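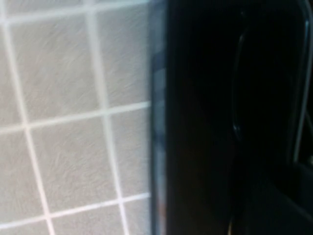
Section 4. Setting Up Your Jarilton Dehumidifier

Read this section before you plug the unit in. It covers placement, first start, the drain hose and the humidity setting. Cleaning and winter storage are in Section 6.

4.1 Before you start

Stand the unit upright for four hours if it was carried or shipped on its side. Oil in the compressor moves when the unit is tilted and needs time to settle.

Check that you have these parts:

Dehumidifier with bucket installed
Drain hose, with threaded collar
Washable filter (already fitted behind the rear grille)
Two cord hooks and four screws

Remove the blue tape from the bucket and the filter grille. Pull the bucket out and take out the foam block under the float. The unit will not run with the foam in place.

4.2 Choosing a location

1. Place the unit on a hard, level floor. On thick carpet the casters sink and the bucket may not line up.

2. Leave 12 inches of open space behind and on both sides, and 18 inches above the top vent.

3. Close windows and outside doors. With a window open the unit will run all day and the reading will hardly move.

4. Keep the unit away from floor registers, wood stoves and clothes dryers.

Note: In a basement with more than one room, put the unit in the dampest room and leave the inside doors open. A closed laundry room or fruit cellar needs its own unit.

CAUTION: Plug directly into a grounded wall outlet. Do not use an extension cord or a power strip. Do not place the unit where it could fall into a tub or sump.

4.3 First start

1. Push the bucket in until it clicks. The red BUCKET light goes out.

2. Plug in the cord. The display shows two dashes, then the room humidity.

3. Press POWER. The fan starts right away. The compressor starts up to three minutes later.

4. Press MODE until CONT (continuous) lights up. Leave the unit in this mode for the first two days.

5. Empty the bucket when the BUCKET light comes on. In a damp basement this may happen several times on the first day. The amount drops as the walls and stored items dry out.

Note: Readings below 30 or above 90 are shown as LO and HI.

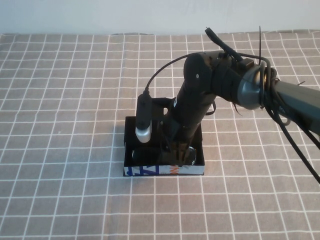
4.4 Connecting the drain hose

With the hose connected, water runs straight to a floor drain and the bucket stays empty. The hose works by gravity – it cannot carry water up to a sink.

1. Turn the unit off and unplug it.

2. Unscrew the round cap on the back, low on the left side. Keep the cap. You will need it if you go back to using the bucket.

3. Pull out the rubber plug behind the cap. A little water may come out, so have a rag ready.

4. Thread the collar on by hand and snug it up. Do not use pliers.

5. Run the hose to the drain with a steady downward slope. Trim any extra length. A loop that rises above the outlet will send water back into the bucket.

6. Put the bucket back in. The unit needs it in place even when the hose is in use.

7. Plug in, start the unit, and check the collar for drips after an hour.

CAUTION: Do not leave the drain end of the hose outdoors in freezing weather. Ice in the hose will block the flow.

4.5 Setting the humidity

After the first two days, press MODE until SET lights up. Use the arrow keys to choose a level. Each press changes the setting by 5.

45 – basements with stored paper, photos or fabric
50 – most living areas
55 – garages and workshops

The unit turns off when the room reaches the setting and comes back on when the reading goes 3 points above it. The fan may run for a short time after the compressor stops.

If frost forms on the coil, the DEFROST light comes on and the compressor rests. Leave the unit on until the light goes out. Frost is common in rooms below 60 degrees, and many owners see it first in February.

4.6 Filter reminder

The FILTER light comes on after 612 hours of fan time. Wash the filter as shown in Section 6, let it dry fully, and hold the FILTER key for three seconds to reset the timer.

If the display shows code E4, go to the troubleshooting table in Section 7.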